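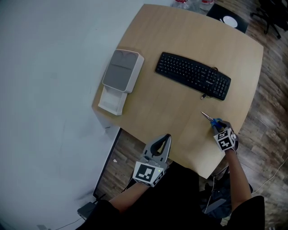

Why did the gripper let go of the scissors?

A robot has no idea what a pair of scissors is. It doesn't know they're sharp, or that the tape it needs to cut is on the other side of the room, or that your foot is under the table. It knows what its sensors tell it, and sometimes its sensors tell it nonsense.

One Friday at the Werico workshop, a gripper picked up some scissors, held them nicely for 11 seconds, and then opened. Down they went, blades first, into the floor. They stood there looking pleased with themselves. No toes were involved, but one shoe was close enough to have opinions.

Waraporn Sukprasert, an engineer, got the job of finding out why. She began by not touching anything, a skill most of us never learn.

So what went wrong?

A gripper needs to know how hard it is squeezing. This one had a force sensor, a small part that turns a squeeze into a number. The computer was told to keep that number at 20. If it climbed too high, the fingers would loosen a little, so that nobody's egg or thumb got crushed.

Good rule. The trouble was a wire. It had been bent back and forth so often that it was cracked inside, where you couldn't see it. When the wire wiggled, the number jumped to 70. The computer thought it was squashing the scissors flat, so it did the polite thing and let go.

The computer followed its orders perfectly. It just believed a broken wire.

How do you fix that?

Waraporn changed the wire, and that took four minutes. Then she changed the rule, and that took until May. Now, if the number leaps up faster than any real squeeze could, the gripper stays as it is and beeps for help. It is a very annoying beep. She picked it herself.

Things to remember near a machine with fingers

Keep your feet out from under whatever it is holding.

Don't reach in to catch something it drops. Scissors are cheaper than hands.

Know where the stop button is before you need it.

If a cable looks bent or squashed, tell a grown-up, even if the machine seems to be working fine.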